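Blöndal tidy-up arm with the Hisora gripper: four months in, one fault I can't overlook

Reviewed by Iara Bustos

I wanted to love this arm without any reservations, and for most of the winter I did. My sister-in-law, Marlene Damasceno, bought the same one before me and talked about it all through dinner (two dinners, really), so by the time mine arrived I had already cleared a corner for it. I paid 3,776 dollars with the gripper included. That's a lot of money for something that picks up toys, I know, but my hands aren't what they were and I like tinkering with it in the evening.

Setup took me one long afternoon. The manual is friendly, the joints move smoothly, and it's quieter than my old sewing machine. Soft things are where it shines, and I've run it mostly on plush fruit and a plastic basket, on top of the bed.

Now for the trouble. In February the gripper began letting go late. The program would say "released," the arm would start to lift, and the fingers would still be holding on, so the toy came back up and sometimes took the basket with it. Once it dragged the basket clean off the mattress! I kept a tally in a notebook after that, and in 44 drops it hung on 3 times. You might call that small, but the arm carries on as if all is well, and I'd much rather it stopped and complained.

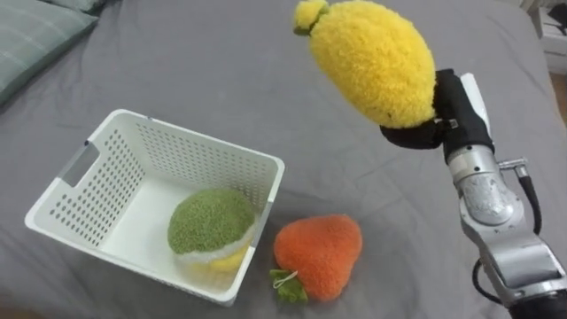
Plush fruit, a white basket and a gray sheet, same as always.

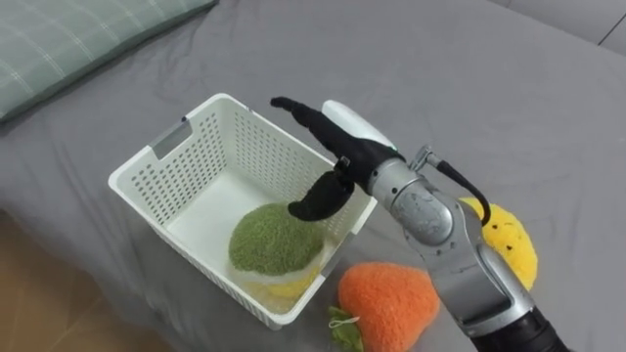
Can you keep using the arm while the late release is unfixed?
Only with soft, light things, and with your own hands kept well back until the arm has come to a full stop. Leave anything breakable out of it.

Support was kind, I'll give them that. Wanpen Kaewsai wrote back the same evening and had me lower the grip force and load the newer finger settings. The lower force helped a good deal — I've had one late release in the weeks after — but she agreed that the software should be checking whether the fingers have opened before it lifts, and so far it doesn't. She couldn't promise when that would change.

My other grumble is the stop button, which sits on the power box at the end of a short cord. When the basket went over I had to lean across the bed to reach it, right past the moving arm, and I didn't care for that one bit. A longer cord should come in the carton. I ended up moving the box to my side of the bed, and I'd tell any new owner to do the same before the first run.

Would I buy it again? I think so, once the release check is in. Until then it gets three stars from me, and it stays switched off when my grandson visits.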